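Newsroom > Press releases > Robotics

Drerkmont opens collection of 3000 simulated assembly examples for robot arms

December — Drerkmont press office

Drerkmont announces that its collection of robot assembly examples, called Stusus, is now open to universities and small manufacturers. The collection holds 3000 recorded runs in which a simulated robot arm works with small parts and a panel on a tiled platform. All runs were guided by human operators, and they are meant as teaching material for learning systems that must handle small objects.

The work started from a simple problem. A learning system needs many examples before it can handle a part it did not meet before, and such examples are slow to make on a factory floor. The line must be stopped, parts get damaged, and the operator can try only a few positions in one shift. In simulation the parts can be put back in new places with one key, and the operator can begin again at once.

For Stusus, Drerkmont trained 30 operators to guide the arm by hand controller. Most of them had no experience with robots before. Each operator first made practice runs, which are not part of the collection, and then worked in sessions of 2 hours with a pause in the middle. The operators were asked to move at their own speed. When a grasp failed, they were told to correct it and continue, and these corrections were kept in the recording. The company considers them as one of the most useful parts of the material, as a robot in daily use will also make mistakes and must know how to recover.

Every run is stored with the movements of the arm, the state of the gripper, the position of each part and the views from the simulated cameras. One view looks down at the platform from high over it, and another looks out over the gripper fingers. Both are saved on the same clock, so a developer can compare them moment by moment. The surroundings and the light belong to the simulation too, and the colors of the tiles are mixed on purpose. A system which learns only on a plain gray table often becomes confused when the table changes — Drerkmont wanted to avoid this from the beginning.

The recordings were checked with Prikico, the company's own review tool. A reviewer plays the run, marks where each step begins and ends, and writes a short sentence in plain English for each step. Runs with missing data were removed. Of the runs which remained, 1000 were reviewed a second time by a different person, and where the two reviewers did not agree, the step was marked again.

The simulation runs on Qin, the physics software which Drerkmont also uses in its training courses for customers. Users who do not have Qin can still read the recordings, because they are saved in an open file format. A small program for playing them is included in the download.

Stusus is free for teaching and for research. Manufacturers who wish to use it in a product can ask for a yearly license, and the price depends on the size of the company. A next part of the collection, with two arms working together, is in preparation.

Requests for access can be sent through the contact form of the press office. Schools should write the name of the course, so that the right documents can be prepared. 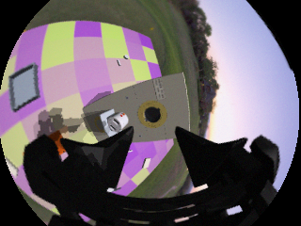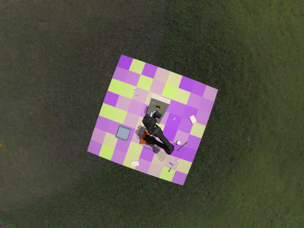

Simulated work area with gripper and panel: view over the fingers (first) and view from overhead (second). Pictures: Drerkmont

Related items
Prikico review tool now supports step notes in plain English
Qin training courses: new places for winter
How we prepare operators for their first session
Drerkmont opens second recording room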